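Re: [nolurton-allotments] Water charges and the shared shed
From: Märta Kvam
Date: July 31, 2024 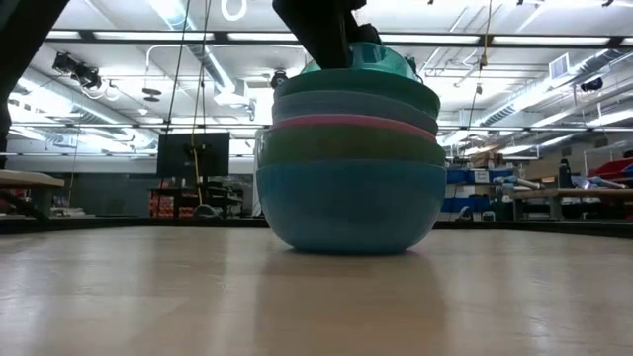

Tuấn, thanks for putting the numbers in one place. I checked them against the bills from Nornach and they match except for the standing charge, which went up in February. The year's total should be 974, not 700.

On Jul 29, Tuấn Phí wrote:
> I have the water costs for both sites now. Jiltlow used much more
> than we did, even though it has fewer plots. I think there is a
> leak between the meter and the first tap.
> Can we agree to split the bill by plot this year and sort out
> separate meters over the winter?
> Also, does anyone object to moving the shed to the north fence?

Splitting by plot is fine with me for this year only. I would not want it to carry on, as people on the lower rows mostly use rain barrels and would be paying for a supply they hardly touch.

On the leak: I read the Jiltlow meter Sunday evening after everyone had left, and again before the gate was opened the next morning. It had moved by 287 liters. All the taps were shut – I walked the row twice – so I agree it is in the pipe. The old joint by the compost bays would be my first guess. It was patched when the path was redone and the ground there is soft even in dry weather.

Mabaso quoted us 3000 for two new meters and the digging. That seems high to me. The quote does not split labor from parts, so I have asked for it again with the two listed separately. If someone knows another plumber who will work on outdoor supply, please send me the number off list.

No objection to moving the shed, but please keep it clear of the drain cover. The key is still on the hook inside the gate.

Märta
Plot 14, lower row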